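Gondmont Clear Flip-Lid Storage Box, Large

Item 3372, in the Tabletop & Closet section

I've been selling boxes for long enough that I should be bored with them, and then one like this comes in and I take two home before they even hit the shelf! So yes, I'm biased. This is the big one in the Gondmont line, clear plastic with a slightly frosted look, and the lid is hinged on so you can't lose it. (I have a whole drawer at home of lids that belong to nothing. Please tell me I'm not alone.)

The lid is see-through too, so you can stack a couple and still get an idea of what's in the bottom one. There's a little latch tab on the front that keeps it shut. I press it down with my thumb while I'm holding the cat's brush in the other hand, so it's an easy one.

What do I keep in mine? One has gift wrap stuff – ribbon, tape, tags, the good scissors. The other started out as craft paint and is now mostly yarn. My neighbor bought one in May for her son's train track and came back for a second, and Teguh Kwok, who runs our stockroom, uses his for phone chargers and all those cords you're scared to throw away.

A few things people ask me at the counter:

Does it smell like plastic? A bit on day one. I leave mine open overnight and it's gone by morning.

Can it go in the dishwasher? Please don't. Warm water, a drop of soap, soft cloth. A scratchy sponge will leave marks and you'll be mad at me.

Is it okay for food? I'd stick to things that are already wrapped, like tea bags or snack bars. It isn't airtight.

How does it compare to the Cinov box? The Cinov has a lift-off lid and costs less. If your box lives on a low shelf with no headroom, get that one, because the Gondmont lid needs space to swing up.
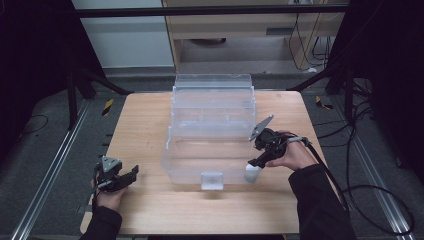

Gondmont flip-lid box with the lid standing open, on a light wooden table.

Price is $14 each. A carton for schools or offices is $96, and we only have the cartons at the Mtshali Street store, so call before you drive over. Paper labels are sold separately (item 534) and they peel off clean if you don't leave them on for years.

Returns are fine as long as the hinge is in one piece. Bring the receipt, or just the sticker off the bottom.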